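Fragen & Antworten > Werkstatt und Automation > Anschaffung und Planung

Greifer für kleine Zahnräder: Was muss ins Budget?

Gefragt von Leonie Ruchti, 2/14/20
3 Antworten

Wir wollen an einem Arbeitsplatz das Einlegen von Stirnrädern automatisieren. Der Arm ist bestellt, beim Greifer bin ich unsicher. Es geht um 300 Teile pro Tag in 4 Varianten, alle klein und flach, mit Bohrung in der Mitte. Die Teile werden einzeln auf eine Unterlage gelegt, von dort soll der Arm sie aufnehmen und in eine Aufnahme setzen.

Offeriert sind mir zwei Parallelgreifer. Der von Isetti hat 50 mm Hub und kommt mit auswechselbaren Fingern, der von Sudus hat 35 mm und ist deutlich günstiger, dafür sind die Finger fest. Kamera am Handgelenk wäre bei beiden ein Aufpreis.

Meine Fragen: Reicht der kleinere Hub? Brauche ich die Kamera von Anfang an? Und was vergisst man gern in so einem Budget? Die Eingabe muss im Juli fertig sein.

Antwort 1 (als hilfreich markiert)
von Cyrill Sutter

Der Hub ist bei solchen Teilen selten das Problem. Miss den Aussendurchmesser der grössten Variante und rechne auf beiden Seiten etwas Luft dazu, damit der Finger auch bei schlecht liegendem Teil noch daneben runterkommt. Wenn das in die 35 mm passt, reicht der Sudus.

Wichtiger sind die Finger. Ein Stirnrad, das flach liegt, bietet seitlich wenig Höhe, und du greifst auf den Zahnköpfen. Glatte Backen rutschen dort leicht. Nimm Finger mit rauem Belag und plane den Belag als Verschleissteil ein. Bei festen Fingern tauschst du sonst irgendwann den ganzen Satz. Deshalb würde ich eher den Isetti nehmen, auch wenn er teurer ist.

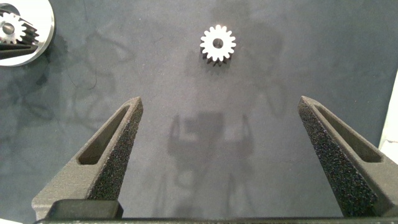
Zur Unterlage: matt und dunkel ist gut, ein helles Zahnrad hebt sich darauf klar ab. Spiegelnde Sachen gehören aus dem Blickfeld, sonst taucht dasselbe Rad als Reflexion ein zweites Mal auf. Und der Greifer wirft je nach Licht seinen Schatten genau in den Bereich zwischen den Fingern. Setz also eine Leuchte ins Budget, am besten diffus und von der Seite. Das kostet wenig im Vergleich zu den Stunden, die man sonst mit Schwellwerten verbringt.

Was bei uns in der ersten Eingabe gefehlt hat:

- Ersatzfinger und Beläge, mindestens ein Satz auf Lager
- Beleuchtung samt Halterung
- Adapterflansch vom Arm zum Greifer
- Kabelführung am Handgelenk
- Zeit für das Einrichten jeder Variante
- Risikobeurteilung, extern oder intern

Die Kamera würde ich gleich mitbestellen. Nachrüsten geht, aber dann verschiebt sich der Greifpunkt und du richtest alles nochmals ein. Weglassen kannst du sie nur, wenn die Räder immer in einer festen Aufnahme liegen.

Antwort 2
von tejada_werk

Schau dir auch einen Innengreifer an, der in die Bohrung geht. Hatten wir für Ritzel. Ging gut, aber für jede Bohrung brauchte es einen anderen Dorn.

Antwort 3
von Gast

Vakuum ist billiger.

Kommentar von Leonie Ruchti: Danke euch. Vakuum fällt weg, die Ringfläche zwischen Bohrung und Zähnen ist bei der kleinsten Variante zu schmal. Ich lasse mir den Isetti mit Kamera und zwei Fingersätzen offerieren und frage wegen des Flansches noch bei Rosdale nach.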